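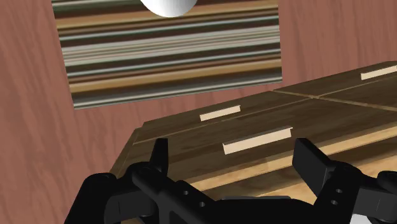
Kikel sim kit, worth paying for?

ivar_dahlgren
Been on the trial for 3 days and I kinda love it! The drawer tasks load fast and the wrist view is great for lining up on a handle. Anybody paid for the full thing?

prestton22
Paid in April. Cabinets are fine, but the textures are so busy. Wood on wood on wood. My policy got worse when I moved it to a plain gray kitchen.

ivar_dahlgren
Huh, I figured busy was good for training?

HueLuc
I'm with Ivar. Mixed textures helped mine a lot. Prestton, did you leave randomization on the default?

prestton22
Yes, and I still think $84 is steep for drawers and doors.

HueLuc
Turn it up before you give up on it (settings, second tab). I'd buy it again.

ivar_dahlgren
OK, trying that tonight, will post my numbers.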